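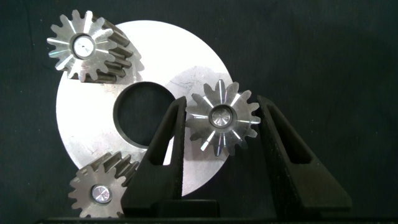

*Small gears, and a metal plate with a hole in the middle.*

May 14, 2025

Results day for the Plarnden entrance test. The website said they'd be up in the morning, and I took that the way you take a contractor's word on a kitchen. Up at 6 with coffee and my hall ticket, which I have guarded like a passport since the day it came. By nine the page still said "Results will be declared shortly" in a font that moved sideways.

Refreshed. Refreshed again. Ate a bagel over the keyboard. Called my sister, who wanted to know if I had failed, and when I said I didn't know yet she asked what I was calling for.

Yevhen Semeniuk texted at ten to say the results were out on the Taltevcombe mirror site. They weren't. What was out was a page announcing that the results were out, with a button that led to a page about how to check results, with a button that led back to the first page. I went around it four times. There was also an ad for luggage.

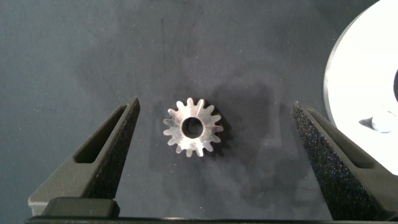
By lunch the real link worked, for a given value of worked. It wants your hall ticket number, your date of birth, and a captcha, and if you get the captcha wrong it clears the other two as a punishment. My birth date was rejected twice. The form wants month first, and the example printed beside it has day first, so presumably half of Plarnden was born in a month that doesn't exist.

Then it loaded, and I got up and walked to the window before reading it. I'm thirty-eight. I have a job and a dental plan. I stood there with my back to a laptop like someone in an opera.

Rank 1,000. On the nose. I don't know why that bothers me so much. It looks like a number they put in while they wait for the real one. I refreshed to see if it would settle on something more convincing, and it asked me for the captcha again.

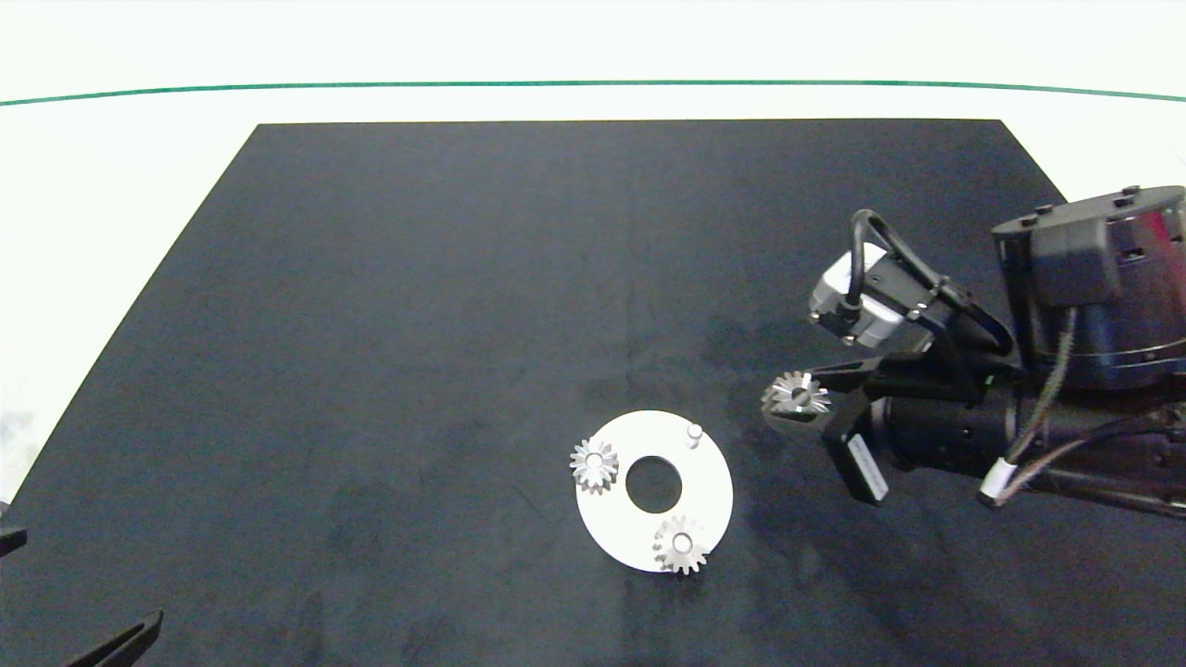

Is a rank of 1,000 enough to get in? It's enough for the counseling round, where they call everyone down to 2,000, and then it depends on which colleges fill up first.

So that's where I am. Halfway down the list of people who are allowed to stand in a line. Yevhen got 31, the animal. He told me he "didn't really study," and I believe him about as much as I believe the luggage ad. I saw his flash cards. He had them sorted by color. I said congratulations and nearly meant it, and he very decently offered to go over the college list with me on the weekend.

The rank card is a PDF. I downloaded it three times and now have three, plus one that seems to be a PDF of the login page. My photo on it is the one from the application, in which I look like I've been told to expect a delay. The signature underneath has been squashed flat by whatever machine handles signatures, and I'm supposed to take this thing to counseling and show it to people with a straight face.

Spent the afternoon on the college list. Hyun is out of the question, their last admitted rank a year ago was in the low hundreds. Liltitz is possible. Liltitz has a part-time evening program, a parking lot, and a brochure where everybody is laughing at the same binder. I could laugh at a binder. My boss thinks the degree is a fine idea as long as it doesn't touch working hours, my attention, or the budget. 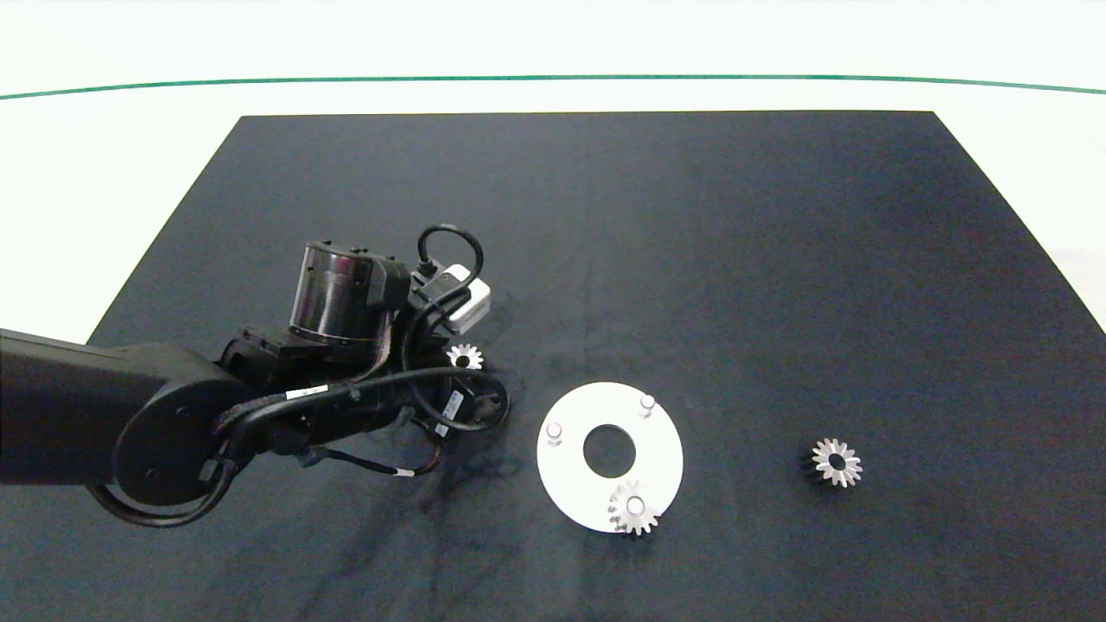

When does the counseling start? In July, with the exact slots going up on the main site a week or so before, which gives me time to find my original transcripts.

I have not seen my original transcripts since two apartments ago. There's a box in the closet marked IMPORTANT that I opened tonight with real hope, and it contains phone chargers, a warranty for a toaster I no longer own, and a certificate for swimming. Kept the certificate. Tomorrow I have to call the registrar at my old college and be very nice to somebody.

Mom called after dinner. She'd already told the neighbors I came in the top thousand. I suppose I did, by the width of a hair. She asked what Yevhen got and I said the line was breaking up.

Need: two passport photos, a folder, photocopies of everything, milk.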